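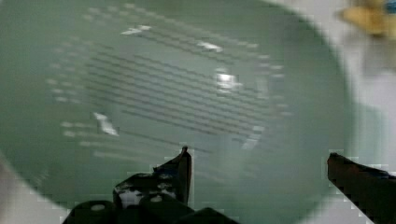
An open gripper over a round green item on a pale work surface. Glare from the lights sits right on top of the ridged or printed patch in the middle.

The quote that landed on Ebere Briggs's desk in July ran to two pages, and the robot took up one line of it. The rest was brackets, cabling, a safety review, a "vision package," training days, and something called a readiness allowance that she has still not gotten anyone to define.

Briggs runs the packing side at Allden, a contract packer that handles kitchenware for brands too small to have their own warehouse. Plates, lids, bowls, the occasional gift set in a box that won't close. She had been told to budget for a pick-and-place cell for the coming year. She had also been told the thing would pay for itself in 30 months, a number that came from the seller, Tultamov, and was printed in a larger font than the price.

I have been writing about factory purchasing long enough to distrust any payback figure that arrives before a site visit. Briggs distrusts them too, but she has a boss who likes the larger font.

So she asked for the arithmetic. The 30 months assumed the arm would work two full shifts. Allden runs two shifts for a few weeks before the holidays and one the rest of the year. It assumed one product family, and Allden's orders change as often as its customers change their minds. And it assumed that nobody would be standing next to the machine, which is a strange thing to assume about any machine in its first year.

"They took out a person's wages and didn't put anyone back in," Briggs says. "Who clears it when it stops? I do, I suppose, in between everything else."

Horácio Macedo has been on the other side of this table. He sold cells for a competitor, Arow, before he went independent, and small companies now pay him to read quotes before they sign. His view is that the arm is seldom the expensive mistake. Arms are well understood and hold some resale value. The money goes into the last few inches – the fingers, the camera and the lighting.

Shiny goods are a good way to find that out. A glossy lid under overhead lights throws back bright spots, and the spots move when the camera does. With a camera mounted at the wrist, the view also gets worse as the hand gets close, at exactly the point where the buyer would like it to get better. The edge goes soft. A person reaching for a plate does not care about any of this. Software can be made to cope, Macedo says, but somebody pays for the making, and he wants to see that somebody named in the contract.

Tultamov's demonstration, Briggs recalls, used matte cardboard boxes. They were beautifully picked.

Macedo's standard advice is dull and I think it is right. Send your ugliest products to the seller and pay for a trial if you must. Ask what happens to the price when you add a new item. Ask for the spare fingers to be quoted up front, in writing, along with how long they take to arrive. Then put 40 percent on top of whatever the total says and see whether the project still looks like a good idea. If it doesn't, you may need a better conveyor and a second packing bench, which is what he recommends more often than his clients enjoy hearing.

There is a case for buying, and I don't want to be unfair to it. Adeyemi, a larger packer that Macedo has also advised, put in a cell for a single line of identical tubs and has kept it. The work was steady, the tubs were dull in color and finish, and the company already employed a technician. Take away any of those and Macedo says he would have told them to wait.

Leasing gets offered as the cautious option. It can be, provided you read the exit clause. The one attached to Briggs's quote let Allden return the arm early but not the custom tooling, so the company could end up handing back the part it might reuse and keeping the part it couldn't.

She has sent the quote back with a list of questions and a carton of glazed lids. The lids were signed for. The questions are, according to Tultamov, with the applications team. Her budget is due before they expect to have answers, and for now the line for the cell reads "trial only," with a figure beside it that her boss thinks is too small and she thinks is too big.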